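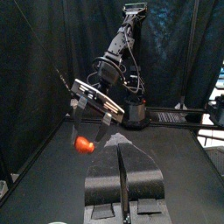

Wrist camera view, far arm holding the orange piece.

25 December 2023, Skakside bench

Comparing the two finger sets again, long tapered ones against the stock pair, both arms on the Zultirero controller. Firmware is build 191, same as in March. Changed the close force limit to 58 percent on both sides so the results can be compared.

The long fingers are easier to line up on small rounded things, but they flex near the tips and the width reading comes out low. Stock fingers read truer and block more of the wrist view – the lower middle is mostly finger. I want to try the camera mount 2 cm higher before blaming the fingers.

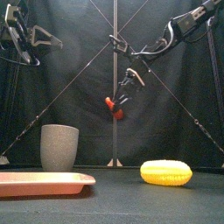

For the pick tests I am sticking to the cup, the tray and the corn. The corn is the useful one, with the bumpy surface and nothing flat to close on. Start every run from the high pose, clear of the table.

Stukoten logger drops samples once the file passes 3,000 lines. Split the logs by run until that is fixed.

To do: reprint camera bracket, check tip wear, rerun width calibration on both grippers.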